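Comparing Two Controllers for a Parallel Gripper in a Simulated Kitchen

Piret Raudsepp and Gunārs Vītola
Project report, robotics lab course

14 shares | 3 comments

1. Background

Our task was to take one simulated arm and one gripper and find out how much the choice of controller changes the result when the objects are thin or light. Last year's group did the same with cubes and got very few failures with either controller, so their report did not say much about which one to use. We picked kitchen items instead.

The two controllers were Jitine, a position controller that closes the fingers to a set width, and Sarnlow, which closes until the finger force passes a limit. Both take the same target pose from the planner. Everything was run in the Pratel simulator on one lab computer.

2. Wrist view

We recorded a wrist view and a wider view of the counter. The wrist view was used for judging the grasp, and the wide view for checking where the arm was in relation to everything else. Thin handles were the hardest case for judging, as the fingers hide the contact point once they are close.
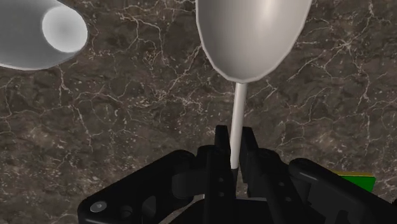 Figure 1. Wrist view with the handle of a white spoon between the gripper fingers.

With Jitine we had to enter the closing width by hand for each object. A width that suited the sponge was far too wide for a spoon handle. Sarnlow needed no width, but the force limit had to be low for light objects or they jumped when touched. We settled on a single limit and left it alone for the rest of the project.

3. Test runs

We made 600 grasp attempts in total, half with each controller. An attempt counted as a success if the object was still held at the end of the lift. Object positions were changed between attempts by a script that Gunārs wrote, and both controllers got the same list of positions.

The counter was kept crowded on purpose. The arm has to come in over a mill or past a bottle to get to the smaller things, and a planner that works well on a clear table can pick a poor wrist angle when there are tall objects close by.

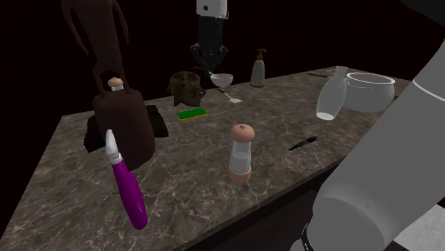 Some of the failures were not the controller's fault. In 9 attempts the planner found no path at all, and we left these out of the comparison. We also had a problem early on with the simulation time step. It was too long, and the fingers sank slightly into thin handles before the contact was picked up. We shortened it and started the count again from zero.

4. Results

Sarnlow held the object in 87 percent of its attempts. Jitine did worse, and most of the gap came from spoons and other thin handles. On the sponge and the bowls we could not see a clear difference. Jitine was faster, though – it does not wait for the force reading to settle.

5. Limits and next steps

The friction values are the simulator defaults and we did not check them against real objects. We would also like to try the softer Ishida fingertip model, which was ready in August but would not load in our version.

Comments (3)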